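Print this page | E-mail this page

February, 11:40 pm

Can't sleep, so I'm writing this down while it's fresh. The new planner ran the whole pipetting task today from one end to the other, and the thing that made it work is so small I want to laugh. Two arms, one table, one queue. I had been keeping two queues since I started at Skondmont and pretending they were one.
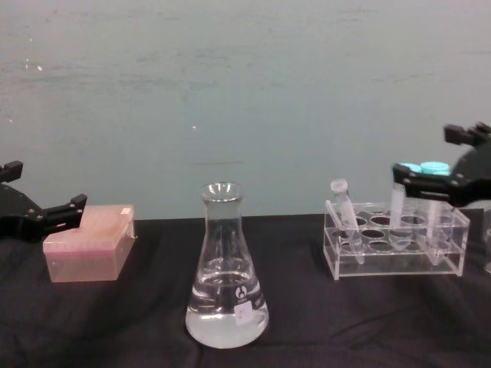
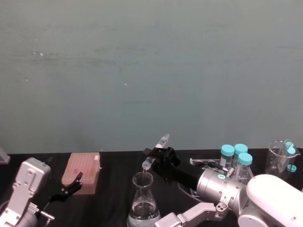
The trouble all along was time. The left arm's planner and the right arm's planner each had their own idea of "now," and Mavis (still the best name for a scheduler, I won't hear otherwise) would stitch the two plans together afterward and hope. Mostly fine! But every so often one arm would stop dead halfway through a reach, waiting for a lock the other arm had already let go of. I'd look at the log and both sides would swear they were behaving. They were, each on its own clock.

So this morning I ripped out the stitching. Now there's a single timeline, and a reach is a claim on a piece of space for a piece of time. If the right arm wants the air over the flask, it books it, and the left arm plans around the booking before it ever moves. The merge step is gone, 127 lines deleted, and I enjoyed every one of them. I kept the old file on a branch for sentimental reasons and because Erhan Eren would have my head if I didn't.

Erhan came by after lunch and asked the question I'd been dodging: what happens when a booking runs late? Good question. Right now a late arm asks for an extension, and if the extension bumps into someone else's claim, the other arm replans from wherever it is. I had the replan budget set at 80 ms, and he bet me it would blow through that the first time both arms wanted the middle of the table. We tried it. Worst case was 70! I made him look at the number twice. He said "on a good day," but he was smiling, and then he pulled up a chair and stayed the rest of the afternoon.

Perception is still the weak leg. Clear things on a black cloth are a misery. The depth map sees straight through glass, so the flask comes back as a hole with a rim, and the tubes are worse. The teal caps are a gift, they pop right out of the color image, and I've started treating a tube as "a cap with a tube presumably under it." Crude, but the pose comes out steadier than anything I got from fitting the whole shape. The tilt estimate is a mess when a tube leans. I think I can get the lean from the ellipse of the cap, if I stop throwing away the lower half of the ellipse like I do now (why did I do that? There's a comment from me that only says "temporary").

Also found out why the viewer has been lying to me. It draws the planned grip in the base coordinates and the measured grip in the wrist coordinates, and the Karnby plug-in quietly converts one and leaves the other alone. I lost most of a week in January to that gap, thinking it was calibration. One missing transform. I wrote it up for the Kocabaş people so they don't lose their own week.

Then 19 simulated runs back to back after dinner, just to watch the timeline fill up on the screen. It's beautiful, two colored bars sliding past each other and leaving neat little gaps. I keep wanting to make the gaps smaller. Must resist that until the late-booking code has proper tests.

For tomorrow:
- tests for extensions, including the ugly one where both arms run late together
- keep the whole ellipse, compare the lean
- give the force threshold its own setting, it's still buried in the gripper driver
- ask Erhan if he'll review the timeline code before I start "improving" it

It's past midnight now and I've just thought of a fourth case for the tests. One arm late, the other one early. Writing it on my hand and going to bed.

Print this page | E-mail this page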